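Speaker notes, two grippers on one table
Wednesday, December 14, 2022
Slot is 20 minutes, leave time for the argument at the end

Slide 1, title

Hi everyone, thanks for staying past the coffee. I'm going to talk about fingers. I spent most of the fall swapping fingers on and off a pair of arms and I have opinions now, so you're getting them whether you want them or not!

Quick show of hands: who has bought a gripper because the video looked good? (Wait. Put my own hand up.) Okay, good, same here.

Slide 2, what we compared

Two sets of jaws. The Zenley ones are the stiff ones, narrow, flat on the inside. The Wumik ones are softer at the tip and they bend a bit when you push them into the table. Same arms for both, same controller, which is the Adus box we already had on the shelf. I didn't touch the controller gains between sets. Somebody will ask about that, so say it here and say it slowly.

The first round was a mess because I changed the jaws and the camera angle in the same afternoon. Don't do that. I threw out everything from that afternoon and started over.

Slide 3, the task

Shirts. Folded T-shirts, the kind you own nine of. You pick one up by the neckline, carry it over and put it down without turning it into a ball. I like shirts because they're rude to grippers. A block either comes up or it doesn't, but a shirt will come up halfway, or bring its neighbor along, or slide out of the jaws when you're already feeling pleased with yourself.

We ran 202 pick attempts in the cleaned-up round, split evenly between the two sets. (Don't read the table out loud, let people look at it.)
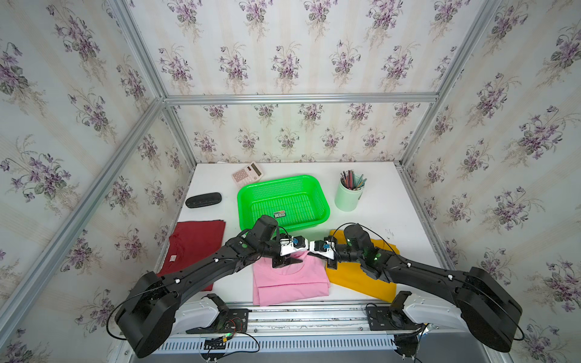

So the thing I kept getting wrong was approach height. With the stiff jaws you want to come straight down and stop right at the cloth, and if you're a hair too low you're just pressing fabric into the tabletop and the wrist motor gets grumpy. The soft jaws forgive you. You can come in too low and they flex, and half the time that flex is what scoops up the layer you wanted. I had the soft set down as the obvious winner for a good week.

Then we got to multiple layers. A folded shirt has a lot of them, and the soft tips love to grab every single one. The stiff tips can pinch just the top layer if you're careful. So which one is better depends on whether you want to move the folded shirt or unfold it, and I'd been scoring those as the same job. My scoring sheet had one column. It has two now.

(If people look sleepy, tell the Räsänen story. Short version: I used the Räsänen calibration script with the left and right arms swapped in the config, and both arms politely reached for the wrong shirt all morning. I blamed the jaws. Wrote a whole angry paragraph about the jaws.)

Slide 4, two arms close together

This is the part I'd have skipped if I'd written the talk a month ago. When both grippers go for the same patch of cloth, the width of the jaw housing matters more than the fingertips. Ours end up nearly touching. The planner's clearance margin was set for two arms that stay in their own halves, so it kept refusing moves that were fine. I shrank the margin in small steps and watched it with my hand on the stop button, and I'd suggest you do the same and not jump straight to the number that works for me.

Also, dress your cables before you tune anything. A loop with no slack tugs on the wrist at full reach, and in the logs that looks exactly like a bad grip. I lost two days to one cable. Yes, two.

Slide 5, what I'd buy

For picking up folded things and moving them: the soft set. For opening things out: the stiff set, plus patience. If I could only have one, I'd take the stiff jaws and glue something grippy on the inside, and I know that's a cop-out. I'm trying a couple of pads in January.

Questions I expect: gains (see slide 2), price, why I didn't try suction. On suction, I did try it, on one shirt, and it breathed right through the cotton. Show the clip only if there's time.

Leave the score table up during questions.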